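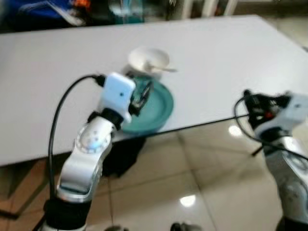

*Zuletzt geändert: Sonntag, 8. Juni 2025*

**Betreff: Re: [dradov-bau] Zweiarm-Aufbau, Kabelführung und Griff am Henkel**

Hallo Liste,

kurz zwischen Tür und Angel, muss gleich weg. Antworten unten zwischen den Zitaten, den Rest von Dong-geons Mail hab ich gekürzt.

Dong-geon Joo schrieb:

> Habt ihr die Kabel immer noch frei hängen? Bei mir hat sich das Ding am Handgelenk nach zwei Abenden durchgescheuert. Ich würde alles in Gewebeschlauch packen und am Unterarm festmachen.

Ja, hängen immer noch in Schlaufen. Schlauch hatte ich dran, wurde mir zu steif - das Handgelenk kam bei voller Drehung nicht mehr rum und der Regler hat Überstrom gemeldet. Jetzt wieder freie Schlaufe, dafür länger. Sieht wüst aus, läuft. Wer einen Schlauch kennt, der sich wirklich biegt: bitte melden. Der von Thongsuk wars jedenfalls nicht.

> Und wie weit kommst du mit beiden Armen an die Küchentheke ran, ohne dass der Ellenbogen vorne anschlägt?

Kommt drauf an. Tisch ist harmlos, da ist drunter Luft. An der Theke ist die Schrankfront im Weg, dazu spiegelt die so, dass die Tiefenschätzung gern mal einen zweiten Arm sieht. Hab in Zitier eine Sperrebene vor die Front gelegt, seitdem Ruhe. Kostet aber Reichweite, an die hintere Reihe mit den Gläsern komme ich damit gar nicht mehr. Für die Becher vorne reichts.

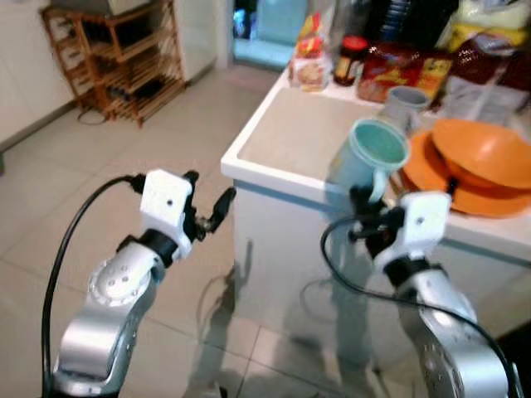

## Henkel greifen

> Welche Backen nimmst du gerade? Die Givberg oder die selbst gedruckten?

Die selbst gedruckten, Version 3. Die Givberg liegen in der Schublade, zu breit, da passt bei kleinen Henkeln keine Backe mehr innen durch.

Ablauf im Moment:

- Anfahrt langsam, eine Backe in die Öse, die andere von außen
- zu bis Kontakt, dann Strom begrenzen (Parameter 122, steht bei mir auf 200)
- kurz warten, dann erst heben

Das mit dem Warten war der Knackpunkt. Vorher hat sich der Becher beim Anheben gedreht, weil die Backen noch nachgefahren sind. Richtig gerade hängt er immer noch nicht, Schwerpunkt halt. Mit Wasser drin hab ichs noch nicht probiert und hab auch keine Lust drauf, solange darunter Elektronik steht.

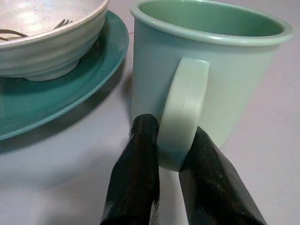

*Handgelenkkamera rechts, beide Backen am Henkel*

> Schickst du die STL rum?

Mach ich, liegt noch nicht im Ordner. Muss erst die Maße der Schraubenlöcher korigieren, die sind in der jetzigen Datei zu eng und ich hab alles nachgebohrt. Bitte also nicht die alte Datei drucken!!

Noch offen:

- Teller. Flach von oben geht nicht, Rand von der Seite klappt mal so mal so. Nimmt jemand beide Arme dafür?
- Löffel und Gabel in der Schüssel. Der Greifer bleibt gern dran hängen, ich fahr jetzt von der anderen Seite an
- Dauerlauf mit 1.000 Griffen, vermutlich erst im Juli

Zum Dradov-Treiber schreib ich extra was, der Timeout nervt mich auch, ist aber ein anderes Tehma.

Gruß, bin ab heute Abend wieder an der Kiste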